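Home » Accessories » Power Banks » Prerirell 20

Prerirell 20 Power Bank by Clorko
Item no. 2389
In stock – ships from Hatgate warehouse

Slim power bank for phones, earbuds and small tablets. Two USB-C ports, one old style USB-A. Charges itself over either USB-C port, so no hunting for the right one. Pass-through charging works but its slower.

20 W max on a single port. Drops when two things are plugged in – normal, not a fault. Battery rated for 1000 cycles. Short cable in the box, no wall plug. Get one seperately if you need it. 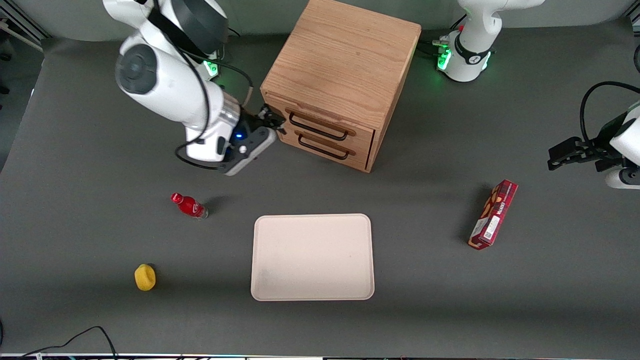 Thenmozhi Achari wrote that hers took a whole evening to fill from an old laptop port, and was done well before bed once she switched to a proper USB-C charger. Four stars, would like a longer cable.

Same point from us – use a decent charger. Low power mode for earbuds and watches: press the button twice. Turns itself off after 8 hours.

Colors: black, sand. Sand is back in October.

Fits the Palaniappan zip pouch (sold separately). Does not fit the older Clorko sleeve.

Returns within the usual window, unused, box included. Questions on bulk orders go to Thaís Furtado at the Hatgate desk, mornings only.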